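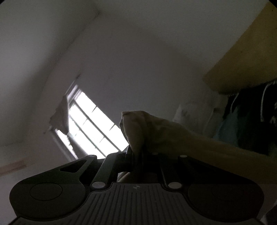
4. Hanging your Brillerlow drying rail

Now for the fun part! Once the rail is up you'll wonder how you ever managed with a folding rack in the bathtub. Take a minute first to pick the wall, though, and think about air and light before you think about looks. A spot where the clothes hang off to one side, with a bright window farther along and a shelf up high, is a lovely arrangement, and you still get to walk through the room without a wet sleeve in your face.

You will need: the rail, both end brackets, the bag of screws, a pencil, a level and a drill.

1. Hold the first bracket against the wall at a height you can reach flat-footed. (Ju-won Do, who drew up these steps, likes it just above eye level.)

2. Mark the screw holes in pencil.

3. Measure 179 cm across and mark the second bracket. Check with the level, then check again!

4. Drill the holes and push the plugs in until they sit flush.

5. Screw both brackets on, snug but not tight.

6. Drop the rail in. You'll hear a click at each end.

7. Tighten everything up.

Note: On the Uvmont model the brackets are 43 mm deep, so leave that much room behind any door that opens toward the rail.

Caution: Check for pipes and wires before drilling. Plugs in the bag are for solid walls only. For hollow walls, buy anchors rated for the job.

Caution: Never hang from the rail or let children swing on it.

First load

Start small, with shirts and other light things, and leave a hand's width between hangers. Heavy coats go near the brackets, never in the middle. Give the screws a quarter turn after 2 weeks, then leave them be.

If the rail squeaks, rub a little candle wax on the ends (it works beautifully). Spare end caps are listed under part 400 on the last page.

Revised 2/7/22, S. Mabaso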